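Planning the Spend: Our Simulated Room and What It Is Teaching Us About the Shopping List
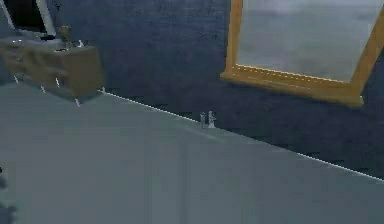 The tabletop and the blue wall in our simulated room, with the mirror on the right and two small items at the far edge.

Welcome, and thank you for stopping by the gallery! Several of you have written since the April meeting to ask how the Etport equipment plan is coming along, and whether we have bought the arm yet. We haven't. We have a budget line, two quotes, a long list of questions and a rendered room to try things out in, and I thought it would be friendlier to put a picture up and talk around it than to send everyone another spreadsheet (though there is a spreadsheet, and Shirin Nouri will gladly send it to you, with all its tabs).

If you are new to this, the short version is that we want one tabletop arm for handling small household objects, a stand to put it on, and enough left over to keep it running through its first year. Before any money leaves the account we are working through the tasks in simulation, so that the arm we order is the right length and the table we order is the right size. Daniyal Mohmand looks after the simulated room and I look after the money, and we have learned to have lunch together quite often.

A few notes to go with the picture, gathered up from the last couple of months:

On the table. It takes up a great deal of the view, and it takes up a great deal of our conversation too. A big flat surface is lovely to plan on and rather less lovely to pay for, and it also decides the reach of the arm. The small items standing at the far edge are the kind of placement Daniyal likes to argue about. If we want things picked up from back there, we are looking at the longer of the two arms on the Tikley quote. If we agree to keep the work closer in, the shorter one will do, and the difference between them is $2,329. I would dearly love to keep that money for spares - but I have been asked to keep an open mind, and I am trying.

On the furniture. The cabinet with the golden cup on top sits beyond the table, and Waraporn Wiriya would like it to be part of the work one day, which means an arm that can get over there or a base that moves. A moving base is on the wish list for next year. I have put it on its own page of the plan so that it doesn't creep into this year's total while I'm looking the other way.

On the mirror. Paweena Wongsuwan brought this one up, and I'm very glad she did. The rendered glass is hazy and pale, and our real workroom has a good-sized mirror that is anything but. Depth cameras can have a hard time with reflective surfaces, so we have added a line for a blackout curtain. It is the cheapest item in the whole plan and I have grown quite fond of it.

On the small stuff. The items at the table's edge are tiny and soft in the render, and it is hard to make out what they are meant to be. That has been useful in its own way, as it got us talking about how much detail we need before we trust a result. Dougal Lamont would like a better graphics card. He has made his case in writing, very politely, and the card is now in the plan as a maybe, to be settled once the arm is chosen.

On grippers. Boonchu quoted us for a two-finger gripper with a spare set of fingertips, and sells extra pads in packs of 50, which sounded like far too many to me until Dougal told me how quickly they wore out at his last job. We will take one pack and see how we go.

On the things that are easy to forget. Shipping, a proper stop button, cable covers, the bench bolts, an afternoon of training for everybody who will be using the arm, and a service visit at the end of the first year. Kema includes the visit in its price and Tikley charges for it separately, so please don't compare the two bottom lines until you have read the second page of each!

There are 47 lines in the plan at the moment, and I would be delighted to see a few of them go. If you spot something we could borrow, share or do without, please come and find me on Wednesday, when Shirin and I will be going through the quotes again with the kettle on. Daniyal will have the room open on the big screen from 2 o'clock for anyone who would like to try moving the table about.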